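The Patient Work of Teaching by Hand

At the Girard workshop in Hivville, instruction begins at 8 in the morning, when Araceli Quintero takes hold of a pair of control handles and starts to move a robot arm through an ordinary kitchen. The program, run jointly by Bremutus and the furniture maker Emwood, is now in its second year. Its purpose is to record how people carry out household work, so that a machine may learn from the record.

Quintero joined as an operator in March. She had spent most of her career in restaurant kitchens, and the program values that experience. An operator must decide where to approach a handle, how far to open the gripper and when to close it, and must do so without feeling the object. The arm returns no sense of weight. Everything depends on sight and on a steady pace.

Knife handling is among the more demanding assignments. The approach must be slow, and the grip must be taken on the handle, well clear of the blade. Operators train for two weeks on spoons and spatulas before they are permitted to attempt it.
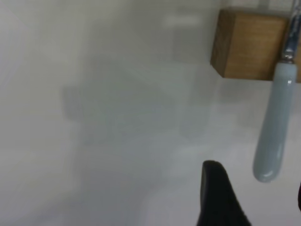

Why does the program use human operators when the movements could be written as code?

Written instructions work well when every object stays in a fixed place. Kitchens are seldom so orderly, and a demonstration carries many small corrections that a programmer would find hard to list in advance. The robot learns from those corrections along with the main movement.

Uriel Nava, who reviews the recordings for Bremutus, accepted 808 demonstrations in the most recent round. He rejects any in which the operator hesitates at length or brushes against a neighboring object. A rejected attempt is returned with a written note, and the operator repeats the task after a rest.

The review has changed the way the staff work. Sessions once ran through the whole morning, but Nava found that quality declined as operators tired. Shifts are now shorter, and two operators share each station. Quintero takes the first turn and watches her colleague during the second. The next round will add drawers and cabinet doors supplied by Emwood.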